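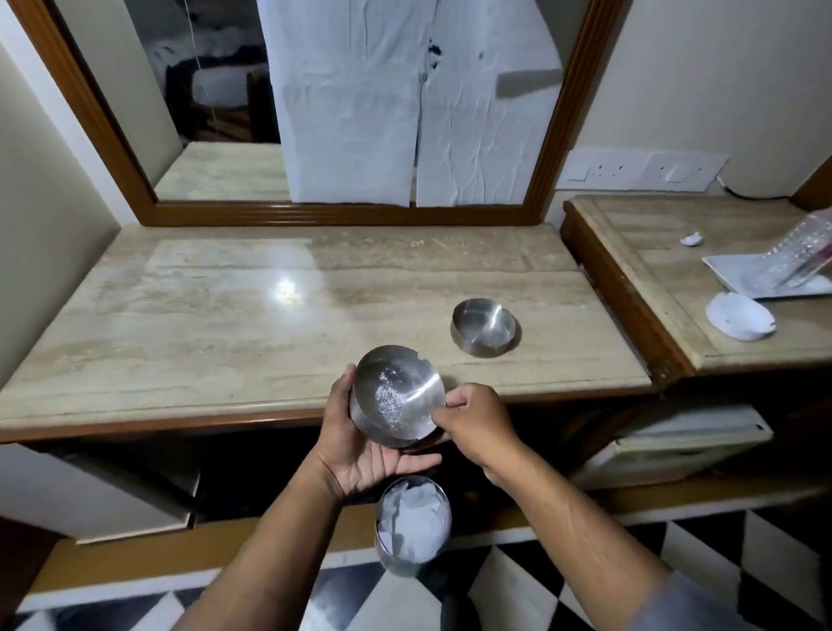
The Datum at Ollton

Cathal Nic Giolla was sent to Ollton in April to settle the height of a brass bolt.

The bolt was set in the plinth of the old customs house and had served as the reference level for the harbor for as long as there had been a harbor office to keep records. Every quay wall and sluice in the town was built to a height above it. Two surveys, both competent, had now given it values that differed by 11 millimeters. Portela, who ran the leveling section from a desk in Ekurard, did not care for the difference and wanted it gone before the new lock gates were ordered.

Nic Giolla took a room over a chandler's shop and began the next morning. The procedure was simple. A level was set up midway between two staffs, a reading was taken on each, and the difference was written down. Then the instrument was carried forward and the operation repeated. From the national mark at Otolska to the bolt at Ollton the line ran along the coast road and required 234 setups. He closed it in nine days, ran it back in eight, and obtained a value that agreed with neither of the earlier surveys.

He checked the staffs against the steel tape. He checked the collimation of the level. He went over the arithmetic at night with the window open, and the arithmetic was correct.

"You have a third number," Portela said on the telephone.

"Yes."

"I asked for one number."

The harbor office employed a tide clerk named Faustino Cuevas, a man near retirement who read the gauge at the foot of the customs house steps twice a day and entered the reading in ink. Nic Giolla asked to see the books. Cuevas brought them up from the basement on a hand truck and stayed in the doorway while the first one was opened.

"Those are good readings," Cuevas said.

"I don't doubt it."

"The man before me was careless in winter. Mine are good."

The books went back 80 years. Nic Giolla took the annual means and plotted them on squared paper. The sea at Ollton appeared to rise steadily until a certain year, then to rise faster. At Ekurard, across the bay, it did no such thing. Water does not stand higher on one side of a small bay and stay there. He drew a second line through the Ekurard figures, subtracted it from the first, and was left with the movement of the customs house.

It was going down. The plinth stood on timber piles in silt, and the rate had increased in the year the coal berth was dredged. Both earlier surveys had been right on the day they were made. So had his.

He wrote the report in two pages. It gave the height of the bolt, the date of the observation, and the rate of settlement with its standard error. It recommended that a new mark be set in the granite behind the church, seven hundred meters inland, and that the bolt be withdrawn from use.

Cuevas read the carbon copy standing up — he did not sit in the office when visitors were present — and then read the second page again.

"The gauge is bolted to the same wall," he said.

"It is."

"Then I've been reading the building."

"The building and the sea. I could separate them because the readings were good."

Cuevas squared the two sheets and put them in the tray. It was ten minutes to four. He took the ledger and his pen, put on his coat, and went down the steps to the gauge. Nic Giolla watched him from the window. He bent to the scale, waited for the wash of a passing launch to settle, and looked a second time before he wrote.

The new mark was set the following week. Nic Giolla leveled up to it from the bolt, 7 setups out and 7 back, and the two runs agreed to half a millimeter. He packed the staffs in their case and asked Cuevas to sign for the key to the mark cover.

"And the afternoon reading," Cuevas said. "Do I add the correction, or do you?"

"Write down what you see. The correction is done in Ekurard."

Cuevas signed, and wrote the time beside his name.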